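12/08/2025

Back from the Elness demonstration with sore feet and a free pen. Upendo Kariuki had talked me into it. She says people like me should see the thing before moaning about it, so I went, and now I can moan properly.

The talk was by a man from Plekska called Finn Kohlhase. He said 2000 recordings would be enough for a machine to learn to tidy up a bedroom. 2000 of what, I asked. "Episodes." I let that go.

Then the work, by the bed: black grippers held in the hand, blue pads, a box of beads and bits of jewellery.

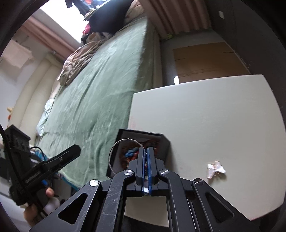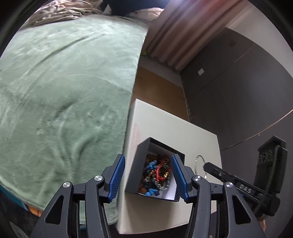

What I wanted to know

Who checks the recordings? Kohlhase said Yimer does, and I still don't know if Yimer is a person or a program. What happens with a box of different beads, or a darker room? "It generalises." I have heard that word 4 times this year and never once with a figure after it.

Upendo was impressed. I said my niece could sort a jewellery box and wouldn't need a talk first.

Tea was decent. Missed the earlier bus. Must ring the dentist.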